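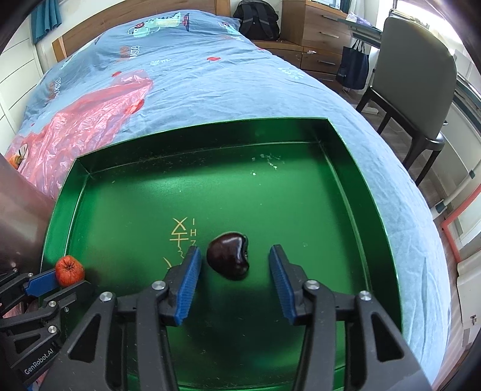

One cherry, green tray.

Does your fruit need a gadget?

October 12, 2021
3 min read
114 shares

I have been told four times since May that I'm storing my fruit wrong. Once by my sister-in-law, once by a woman behind me at the checkout at Russo, and twice by ads for a thing called the Ovura, a white plastic egg you drop into the crisper drawer. The egg is supposed to soak up the gas that ripening fruit gives off, so that everything in the drawer keeps longer. "Up to 3 times longer," according to the box. I have a long-running quarrel with the words "up to." My car can hold up to five people and most days it holds me.

I bought one anyway. I'm skeptical, but I'm also cheap about fruit, and if a plastic egg could stop me from throwing out half a bag of peaches I was ready to be proved wrong.

The part that's true

Fruit does give off a gas as it ripens. It's called ethylene, and it does make some other fruit ripen faster. That's why people put a hard avocado in a paper bag with a banana, and that trick works well enough that I still use it. There are materials that pull ethylene out of the air, and big storage warehouses have used that kind of thing for years. So the egg is not magic beans.

My trouble starts with the jump from a sealed warehouse full of apples to my refrigerator, which gets opened by two teenagers every eleven minutes all evening. It also starts with the list on the back of the box, which shows cherries, grapes, oranges, strawberries, peaches and lettuce all enjoying the same long life. Cherries and oranges don't ripen after picking the way a peach does. They just get old. When a cherry goes bad in my kitchen it's because it got mushy or moldy or dried out, and I don't see what an egg that eats ethylene is going to do about mold. Maybe a little something. The box doesn't say, and the website has a drawing of a smiling lemon.

I wrote to ask. The reply thanked me for being part of the fresh family and gave me a discount code.

What I did, for what it's worth

It wasn't science and I won't dress it up. I bought fruit at the same store on the same trip, split it, and put half in the drawer with the egg and half in the other drawer without. I did that for most of the summer. Peaches, plums, a few rounds of cherries while they were cheap, and mandarins later on.

The peaches with the egg might have lasted a day longer. I say might, because I knew which drawer was which and I wanted my money's worth, and that's how a person ends up squeezing one peach more kindly than another. Halfway through I asked my neighbor Thomas Costa to judge without telling him which was which. He picked the plain drawer as fresher two times running, then the egg drawer, then he said he had to get back to his gutters.

With cherries I saw no difference at all. What mattered there was whether I washed them ahead of time. Washed and put away damp, they were sad in a few days. Left alone in a bowl with a paper towel under them, they did fine. My mother could have told me that, and did.

Mandarins I mostly stopped testing, because they sat there looking the same for weeks no matter where I put them. If you want a product to look good, test it on mandarins. 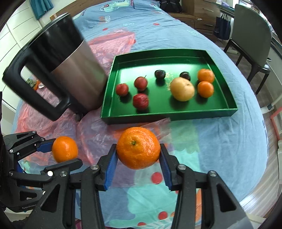 The app is worse

The egg comes with a free trial of Fusudeck, an app that is supposed to remind you what's in the drawer. You type in every piece of fruit as you bring it home. It gives each one a "freshness score" that ticks down. I would like to know what the score is based on, given that the app has never met my plums. It told me a bag of grapes was at 12 percent when the grapes were perfectly good, and my younger kid refused to eat them. So we threw out decent food on the advice of a thing sold to stop us throwing out food. I deleted it that night.

The ad says the app has saved its users from wasting 2000 tons of produce. Saved compared to what? Somebody multiplied something by something. If they counted my grapes, I'd like them taken off.

"But the reviews"

I know. There are over 1000 five-star reviews and I read more of them than a grown woman should. A lot were written the week the egg arrived, when all it could have done was sit there. Plenty said "so far so good!" A few said they love the color. The three-star ones were the useful reading, same as always. One man in that pile pointed out that he'd started checking his drawer every day since he got it, and was eating things sooner. I think he's on to something, and he could have had it for free.

What I'd do with the money

The refills cost more per year than I'd guess I lose in peaches. I've gone back to buying less at a time. The stand at Dirnside is on my way home, and they'll sell you two peaches without making a face. I keep the bananas on the other side of the kitchen. I look in the drawer before I go to the store, which I resent, because I'd much rather own an egg.

The egg is still in there, by the way. It's past its refill date and the light on top has turned red. The peaches don't seem to have heard.

If you have one and you've tested it better than I did, leave me a comment. I mean with somebody else squeezing the fruit.

3 comments

Get new posts by email. No spam, unsubscribe any time.

We use cookies to make this site work. By continuing to browse you agree to their use.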